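# Handout 8: Gathering examples for a robot that learns by copying

Welcome back, and well done to everyone who got through last session's reading, which I know was heavier than I'd promised. We're going to be much more practical this time. You will be spending your lab hours in the Piltalow room steering the arm by hand, and before you do I'd like us all to have thought a little about what it is you're making when you do that.

## What counts as an example

When I say "an example" (some books say "episode" or "demonstration", and I'll slip between them, I'm afraid) I mean one complete attempt at one job, recorded from a quiet start to a quiet finish. It holds the pictures from the wrist camera, the position of every joint, how far open the gripper was, and a short sentence saying what the person was trying to do. All of these have to line up in time. If the pictures lag behind the joints, even by a little, the learner will happily learn to close its fingers too early, and you'll spend a miserable afternoon wondering why.

The set we share with the Grisville group holds 3243 examples at the moment. That sounds like a lot until you split it by job and by table layout, and then some of the corners look very thin indeed. Your work this term goes towards filling those corners in!

## How we'll divide it up

Each pair will record 200 examples: 100 of the placing job and 100 of the clearing job. Please swap over after every 8 attempts. People get tired sooner than they think, and tired hands make lazy curves, and lazy curves are exactly what the learner will copy back to you. I'd much sooner have a smaller number of careful attempts than a full sheet of slapdash ones, so do come and talk to me if you're falling behind.

## Setting the table

A few habits that will serve you well:

- Move things between attempts. Put the plate near, far, left, right, turned a bit, and sometimes half outside what the wrist camera can see. A learner that has only ever met a plate in the middle of the table will look for it in the middle of the table for ever.
- Leave ordinary untidiness alone. A ruck in the cloth or a bit of fluff is fine, and rather useful.
- Change one of the big things (cloth, lamp, backdrop) only at the start of a new batch, and write it in the Wasport log when you do. The log is clunky, I know, but it's the only record we'll have when somebody asks in May why one batch behaves oddly.
- Before you press record, look at the wrist view on the monitor as well as at the table. What you can see from your chair and what the learner can see are two quite different things.

## The start of an attempt

I want to dwell on this because it caused most of the trouble last year. Begin with the gripper holding nothing, and let it sit still for a moment before you move off. Then go towards the object at a steady pace, opening the fingers on the way in good time, as you would with your own hand when you reach for a cup.

Try not to start every attempt from precisely the same spot. If you do, the learner never finds out what to do when it has drifted to one side, and sooner or later it will drift. The Lüthi notes (in the course folder, first section) call this "widening the doorway", which I've always found a helpful way to picture it.

## Mistakes, and which ones to keep

You will fumble. Everybody does, me included. If you miss the rim on the first go, back off calmly and try again, and keep the recording: those small recoveries are precious, and they're hard to come by on purpose. If you knock something to the floor, or stop halfway to answer a question, mark the attempt as spoilt and carry on with the next. Don't delete anything yourself, please. We sort the spoilt ones out together at the end of the batch, and quite often one of them turns out to be worth saving.

## Writing the sentence

Keep it plain and say what you meant to do: "move the plate to the left side of the table" is perfect. Vary the wording now and then, as people naturally would, but don't describe things that you didn't do, and don't copy a whole block of sentences down the column.

## For next time

Bring your log sheet and one attempt you're unsure about, good or bad. We'll watch them through from the wrist view and talk over whether each should stay in the set.
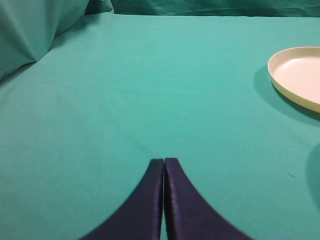 Have a look too at the stretch just before the fingers begin to open, and jot down how long you waited there. We'll compare waiting times across the pairs before we start on trimming.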